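The wash comes off the line at Ikdale by late afternoon, and folding starts before supper. Knits go first. A shirt will wait until Tuesday, but a soft gray knit left in a heap holds every crease.

Lay the piece on a bare table – wood is fine – and work from the middle out with a flat hand. Pull the corners square before making the first fold.
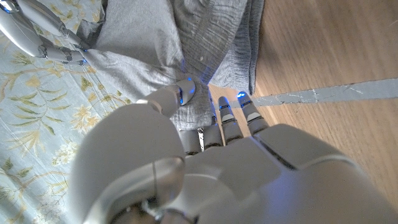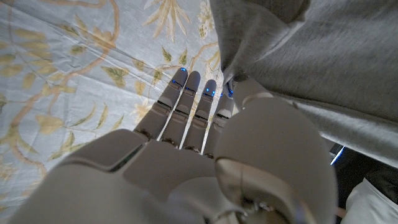
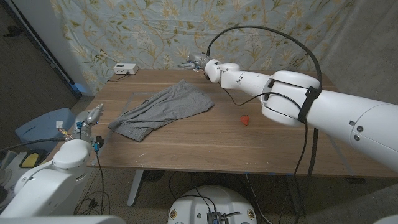
Gray cloth, crumpled. Last photo: on the wooden table, with a small red strawberry shape to its right.

Fold in thirds, then in half. The Prarkow linen shelf takes 78 pieces folded that way.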